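1/ Finished the second volume of Isora last night. 141 pages, and the mining town of Olville finally gets a proper map on the inside cover.

2/ Volume one covered the strike. This one follows the families who left for Flaletberg in November, told mostly through letters. The lettering is small. Read it under a good lamp.

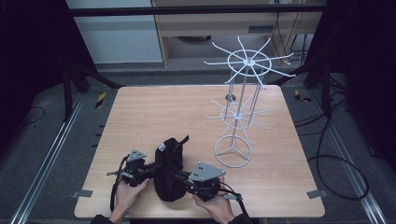

3/ The color changes halfway through. Olville is all browns and grays, then the port pages go to flat blue. I liked the first half better.

4/ Akolgo printed 2000 copies of the first book. Mine is from the second printing and the spine is already loose, so check yours before you leave the store.

5/ One complaint: the grandmother's story stops on page 96 and never comes back. Maybe that's volume three.

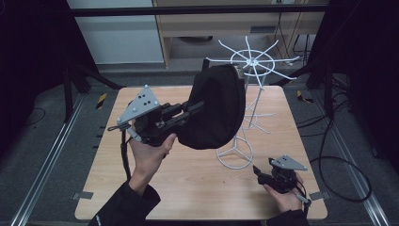 Square tabletop, two hand-held grippers.

6/ If you haven't read volume one, start there. The letters won't make much sense otherwise.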